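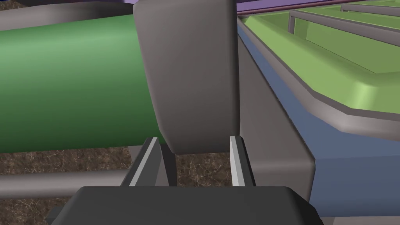 Carkholm High School Robotics Club – Simulation Bench

Postier Practice Room, club edition

Postier is the practice software our members spend most of their club time in between the first meeting of the school year and the spring challenge. It gives you a robot with two arms, a gripper on each one, and a furnished room to work in, and it runs on the ordinary desktops along the back wall of the computer lab. We have been lending seats on it to other schools for a while now, and because we kept answering the same questions over and over by email (happily, but slowly), we finally put everything on one page.

What you get when you borrow a seat is the full program, the same one our own teams use. You also get the Mallet controller, a hand grip with a trigger that plugs into any USB port, and the task pack our older students wrote over the summer. If you would rather use a keyboard, that works too, and a few of our best drivers have never switched. The Mallet is easier on the wrist if you are going to be at it for a whole afternoon, though, and beginners seem to relax sooner with something in their hand.

Each task in the pack opens in a room with its own colors and its own furniture, and the program mixes those up every time you load it. You may get a marble floor on one run and something quite different on the next. Students grumble about this in the first week – they learn where everything is, and then it all changes on them – but a team that has only ever practiced in one room tends to drive from memory, and we would like them to drive by looking. You can lock the colors in the settings menu if you want a calm first lesson, and we usually do for the sixth graders.

The views are switched with the number keys. There is a body view, which shows you both arms and a good piece of the robot itself, and there is a wrist view for each gripper, looking out past the fingers. New drivers love the body view and stay in it far too long. We ask them to do the approach in the body view and then move to the wrist before they try to close on anything. It takes some nagging, but by the third or fourth meeting most of them are switching without being told.

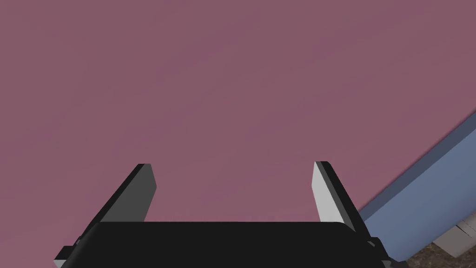

Wouldn't it be better, one parent asked us at the August open house, to put the money toward a real arm and let the kids get their hands on that? We have had that question from other coaches as well, and it's a fair one, so we'll give the long answer. We do have a real arm. It is a small one, it sits on the bench by the window, and the whole club shares it, so on a busy afternoon a student might get a few minutes with it before the next person is standing there waiting. In Postier everyone drives at once. They can also drive badly, and run an arm straight into the furniture, and reset, and do it again, and the only thing that gets worn out is the coach's patience. By the time a student moves over to the real arm they have already made most of the loud mistakes.

The driving log is the part we are proudest of, and it was a student idea from the start. Every run is saved with the student's initials, the task, and a line for notes. The club has 2,270 saved runs in it so far, good ones and terrible ones together, and you are welcome to the whole set when you borrow a seat. The machine learning group (a small but very enthusiastic table at the far end of the lab) uses them to train a program that tries to copy what the drivers did. Results vary a great deal! If your students want to try the same thing, the files open in a spreadsheet, and there is a short guide in the folder marked Start.

Using it with a class

We suggest two students to a computer, one driving and one reading out the task card, and then they trade. Three works if the third keeps the notes, and the notes do come out better that way. The cards are written in plain steps and take most pairs the better part of a class period. Please let them read the whole card before they touch the controller. We say this in every session and we will probably be saying it in every session from now on.

Using two arms at once is the hard part. One controller moves one arm, and you swap between them with the side button, so the arm you are not driving simply stays where you left it. Students forget about it. They park it somewhere in the middle of the room, go off to work with the other one, and then come back in a hurry. The habit we try to teach is to choose a parking spot before you swap and say it out loud to your partner. It feels silly for a day or so and then it becomes part of the routine. 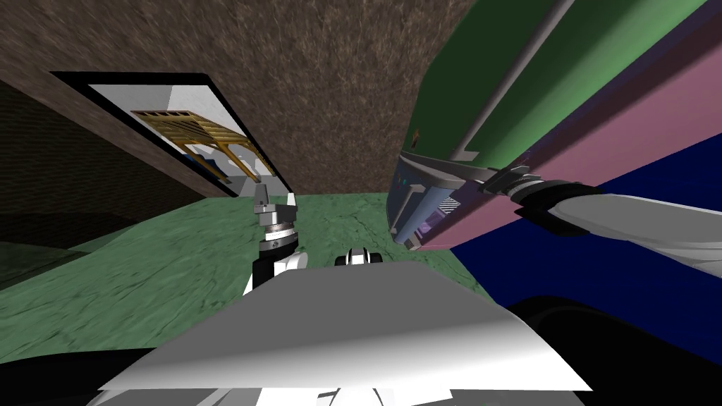
Postier, body view, with one arm reaching across to the green and pink unit.

Working near large furniture deserves its own practice time. Seen from the robot's body, a big cabinet can lean across the screen at an odd angle, and it takes a while to get a feel for how far away the face of it really is. We have students bring the arm in slowly, stop well short, change views, and only then go on. The speed dial on the Mallet has a low setting meant for this. On the keyboard you hold the shift key.

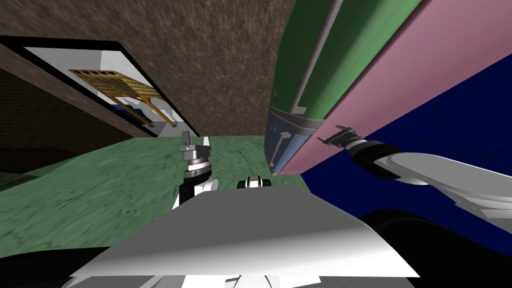
The other thing we have them do is talk through the approach with a partner who is looking at the same screen. One person watches the fingers and the other watches the rest of the arm, the elbow especially, which is easy to lose track of when all your attention is on the tip. Our spring challenge team does this on every run, and they got the idea from the Faltlow club, whose drivers were calling out elbow positions to each other across the gym long before ours were.

What you need

Any desktop or laptop from the last several years with a separate graphics card will do. It will open on a machine without one, but the picture stutters and the students get cross. You need a free USB port for the Mallet and enough desk space to rest a forearm. An internet connection is only needed for the first setup and for sending runs back to us, if you would like to share them.

Borrowing and cost

A seat for the school year is $200, and that includes one Mallet, the task pack, and the saved runs. Schools in the Carkholm district pay only for shipping the controllers. We ask that controllers come back in the box they went out in, with the cable loosely coiled – please don't wrap it around the handle, as it pulls on the plug and we spend a good part of June repairing them.

If you are borrowing for the first time, write to the club through the contact form and tell us the grade level and how many computers you have. A pair of our older students can join you by video for the first session if your meeting falls after 3 in the afternoon, once they are out of class. They are very good at this and they enjoy it, and your students will probably ask them things they would never ask us.

Spare triggers and side buttons for the Mallet are kept in stock. Send the broken piece back with your request so we can match it, as the older grips take a different spring.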